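Greifer-Vergleich: Wer kommt mit Folie klar?

Oktober, von Iqra Virk

Kartons und Becher kann bei uns inzwischen jeder Greifer. Also haben Bartosz Kozłowski und ich uns im Stukholm-Labor das Fieseste vorgenommen, was im Schrank lag: durchsichtige Beutel mit grünem Verschluss. Angetreten sind die schmalen Finger von Savineo und die breiteren von Erex, beide am selben Arm, mit derselben Steuerung. 361 Griffe standen am Ende in meiner Tabelle (und ich hatte einen ordentlichen Muskelkater im Mausfinger!). Ein paar Bilder daraus habe ich euch zusammengestellt.

1. An der Ecke packen

Gleich neben dem grünen Verschluss zugefasst – mein Lieblingsgriff! Die Folie rafft sich unter dem schwarzen Finger zusammen und fällt nach unten auseinander wie ein kleines Zelt.

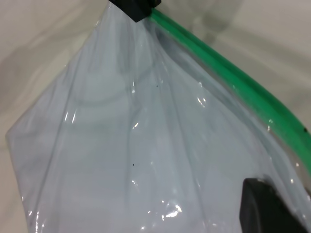

2. Ganz nah dran

Mit der Kamera am Handgelenk wird es bei heller Fläche schnell schwierig. Fast alles verschwimmt zu Grau und Weiß, nur rechts an den Fingern bleiben der grüne Streifen und ein bisschen glänzende Folie übrig. Bartosz schwört für solche Fälle auf mehr Licht von der Seite, ich hätte lieber ein anderes Objektiv. Wir streiten noch.

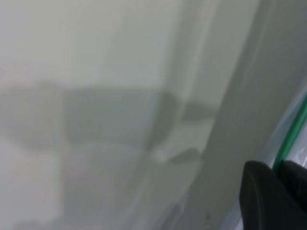 3. Der Blick von außen

Viel entspannter ist es mit der festen Kamera: Beutel flach auf dem Tisch, Papier drin, grüner Verschluss oben. An der leuchtenden Linie lässt sich die Lage prima ablesen, während die Folie selbst überall spiegelt und knittert.

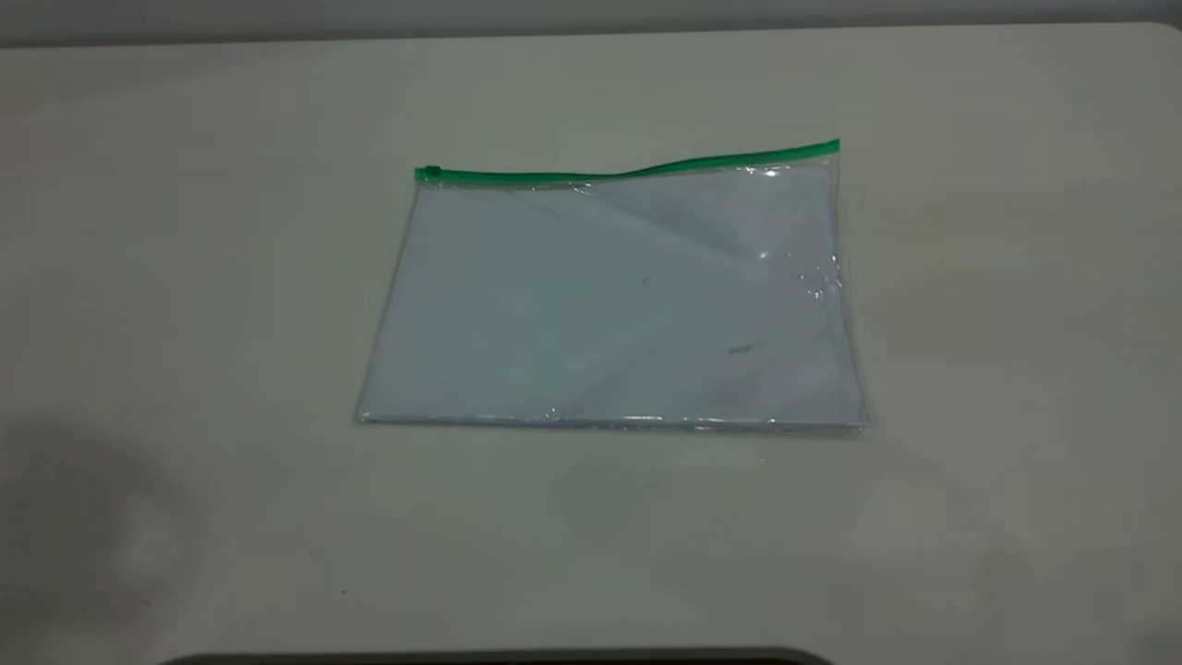

Lesezeit: 2 Minuten

Und wer hat nun gewonnen? Bei den Eckgriffen lag Savineo vorn, 134 Treffer von 200. Erex war dafür am Rand deutlich gutmütiger und hat mir die Folie seltener zerknautscht. Für den Alltag würde ich trotzdem die schmalen Finger nehmen, allein schon, weil der Wechsel so flott geht. Na-rae Hwang möchte das Ganze noch mit der Mirani-Steuerung wiederholen, dann wird die Tabelle eben noch länger. Wer eigene Erfahrungen mit Folie hat – schreibt mir gern, vor allem zu Fingerbelägen!

Zuletzt in der Galerie
Saugnapf gegen Finger: Versuche mit Versandtaschen
Khurram Gondal verlegt Kabel am Arm
Neue Halterung für die Handgelenkkamera
Maxine Tuhiwai kalibriert zwei Kameras auf einmal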